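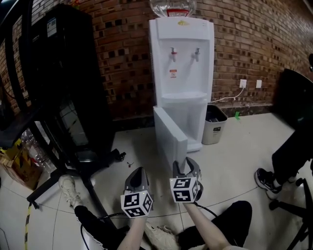
Figure 2.1 Bottle-fed water dispenser. The tap with the red handle supplies hot water.

Chapter 2
Water and the Vine

Key terms: available water, field capacity, wilting point, vine water status, stomata, véraison, regulated deficit, leaching

2.1 Introduction

A grapevine takes up far more water in a season than it keeps. Most of what enters the roots leaves again through the leaves as vapour, and only a small part stays behind in the fruit, the shoots and the permanent wood. The grower's interest lies mainly in the timing of this flow. A vine that runs short before flowering, one that runs short while the berries are dividing their cells and one that runs short after véraison will give three different crops, even where the total supply over the year was the same.

Chapter 1 dealt with the choice of site and treated rainfall as a fixed property of the place. In this chapter rainfall is one term in a balance. The others are the water held in the soil at budbreak, the water lost from the soil surface and the cover crop, the water that drains below the roots, and any water supplied by irrigation. Each can be measured or estimated, with differing degrees of confidence, and each can be altered to some extent by the way the vineyard is managed.

Wine quality is discussed here only so far as it follows from berry size, sugar, acid and skin compounds. Tasting results are left to the second part of the book.

2.2 Water in the soil

Soil holds water in the spaces between its particles and as films on their surfaces. After heavy rain the larger spaces drain under gravity. When this drainage has slowed to a rate that can be neglected, the soil is said to be at field capacity. At the other end of the scale is the wilting point, at which the remaining water is held too tightly for roots to take it up. The difference between the two, multiplied by the depth of rooting, is the available water.

The limits are less sharp than the definitions suggest. Drainage from a deep clay goes on for a long time, and vines continue to draw a little water from soil that would leave an annual crop wilted. Tables of wilting point are usually drawn up from tests on other plants and should be used with care.

Texture has the greatest effect. Coarse sand drains quickly and stores little. Clay stores a great deal but gives up a smaller share of it. Loams lie between, and generally offer the largest available supply for a given depth. Stones reduce the volume in which water can be held, and a correction must be made for them before any figure for fine earth is applied to the whole profile. Some porous rocks, among them certain chalks and weathered volcanic materials, are an exception: they hold water themselves and release it slowly to roots growing in the cracks.

Depth of rooting is often the least certain term. It varies with rootstock, planting distance, the history of cultivation and the presence of compacted layers. A pit dug across the row remains the most reliable means of finding it. Pits should be dug in at least two contrasting parts of the block, and the position of the finest roots recorded as well as that of the deepest.

2.3 Water in the plant

Water moves from soil to leaf along a gradient of falling potential. The pull comes from evaporation inside the leaf, and the rate is governed chiefly by the stomata, the pores on the underside of the blade. As the soil dries the stomata close for part of the day, first in the early afternoon and later from mid-morning. Closure saves water. It also restricts the entry of carbon dioxide, and sugar production falls.

Varieties differ in how soon they respond. Some close their stomata early and hold their leaf water potential nearly constant. Others keep them open and allow the potential to fall. The distinction is convenient, but the same variety may behave in both ways on different rootstocks or in different soils, and it should be treated as a tendency.

Shoot growth is more sensitive to shortage than photosynthesis is. The tips slow down and the tendrils droop while the older leaves are still working normally. This order of events is the basis of regulated deficit irrigation, in which a mild shortage is used to check the canopy without a serious loss of sugar (see section 2.6).

2.4 The Rutham trial

Much of the material in this chapter refers to a single long trial, chosen for the completeness of its records. It was laid out by Ulla Rustad at Rutham, on a gentle slope of stony loam over clay, and was later continued by Nosipho Shezi. Measurements were taken for 19 seasons. Mean annual rainfall over the period was 615 mm, most of it falling in winter.

The trial compared 2 treatments, rain-fed and irrigated, on 89 vines of the same clone. Water status was read before dawn and again at midday. Berry weight was recorded at fruit set, at véraison and at harvest. Pruning weights were taken each winter, and these proved the more useful guide to the cumulative effect of shortage, as a dry season often showed more clearly in the wood than in the crop.

Rustad's original plan made no allowance for the cover crop, which was mown at irregular intervals in the early years. Shezi fixed the mowing dates and added a strip of bare soil at the lower end. Results from before and after this change should not be pooled. Where the later chapters quote the Rutham data, the later series is meant unless otherwise stated.

Two further sites are used for comparison. Putmont has a shallow soil over hard limestone and exhausts its stored water early. Drerkunau lies on deep river silt, and its vines seldom show any shortage before August. The Tavares site is mentioned only in connection with salinity, in section 2.8.

2.5 Drawing up a seasonal balance

The balance begins at budbreak, when the soil is assumed to be at field capacity unless the winter has been dry.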